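Hand wash Wednesday, and other small floods

Quick one tonight because it's gone half ten and I've still got pillowcases to find. The washing machine is still dead. The man from Visstead came, took the back off, breathed in through his teeth and said the part would be 8 working days. Then he had a biscuit and left. So we are a hand wash household until further notice, and I have opinions now.

First opinion. Sinks are useless for this. Ours is the size of a cereal bowl and the tap sticks out over the middle so you bash your knuckles every single time. I did three days of socks in it and gave up. Bath would be the obvious answer but we haven't got one, just the shower, so it's basin on the bathroom floor and crouch.

Went round to Napaporn's on Monday night to moan about it and came home with advice, mostly hers, some from her aunt, who did the washing for a family of 7 this way for years and thinks I'm being soft. She's probably right. Knees still hurt though.

The basin

I wanted a big one. Napaporn said no, get one you can lift full. Very good point, hadn't crossed my mind. Water is heavy! So I got the middling size from Onsri, the hardware place by the bus stop, white with a purple rim and proper handles on both sides. The handles are what sold it to me. The one we had before was just a smooth edge all round and it slid out of my fingers twice, once over my own foot.

It's also got a leaf in the bottom, one of those holey tropical ones, in stripes. Pinks and reds. Completely pointless and I'm very fond of it.
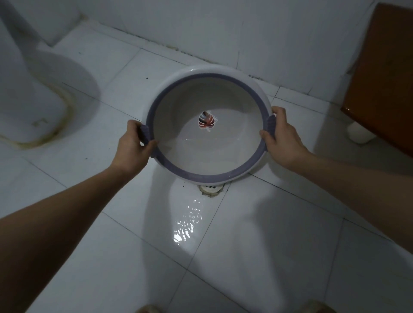 So the order of things, as it stands this week. It changes.

Smalls first, then tops, then anything dark, then tea towels dead last. I did the tea towels first once and everything after smelt faintly of onion. Lukewarm water, a capful of the Trumow liquid (half a capful really, I keep overdoing it and then you're rinsing till midnight). Push it all down, swish, leave for 30 minutes. Go and do somthing else. Come back, swish again, squeeze, don't wring. I wring. I know. My grey jumper is now a different shape and would suit a tall thin person with no shoulders.

Then tip it out and rinse. Then rinse again. Napaporn's aunt says three rinses and I've settled on two, plus a third for anything going near my neck as I come up in a rash.

The floor

Bit I hadn't thought about at all. We've got white tiles in there, big square ones, a bit shiny, and they show everything. Every speck. I mopped it Sunday and I may as well not have bothered. And you are down there at floor level looking right at it for an hour, so you start noticing the grout, and behind the toilet, and then you're on your hands and knees with an old toothbrush when you were supposed to be doing pants.

The drain cover is the worst. White plastic, full of tiny holes, with a grubby ring round the outside that I've had a go at with bicarb, then vinegar, then both together, which fizzed nicely and did nothing. If anyone has a thing that works please say. I don't want to bleach it with the cat wandering in and out.

What I do now is tip slowly. Basin low, right over the drain, tilt it away from you and let it go bit by bit. First night I just chucked the lot and it went under the door and into the hall carpet. Lesson learnt, the hard and squelchy way.

And last thing, a splash of clean water in the basin, swirl it round, out. Otherwise you get a film of soap dried on the inside and next time it goes all over your first load.

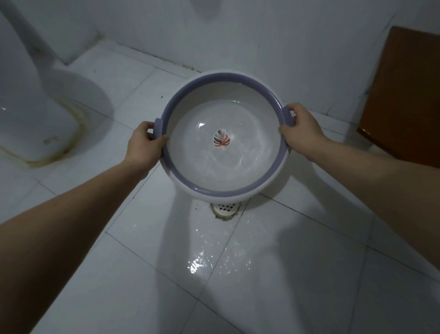
Drying

Not solved. The airer is in the spare room with the window open a crack and it's taking two days for jeans. Two days! Kamonchanok next door has offered her line, and she's got the sun till about four, so I might take her up on it at the weekend if I can face carrying my knickers past the whole street.

She also says roll things up in a dry towel and stand on it before you hang them. Tried it tonight with a shirt. Bit of a faff but it did come out a lot drier. Then of course you've got a wet towel, so that goes on the airer too, and now there's no room for the shirt.

Other bits

Rubber gloves – get the long ones. Short ones fill up.

Sit on something. I've been using the kids' old step from the kitchen and it's saved my back, if not my diginity.

Don't do bedding. Just don't. I got one fitted sheet in there on Tuesday and there was no room left for the water. The sheets are going to the launderette on Friday in the big blue bag, and I'm taking a book.

Right, pillowcases.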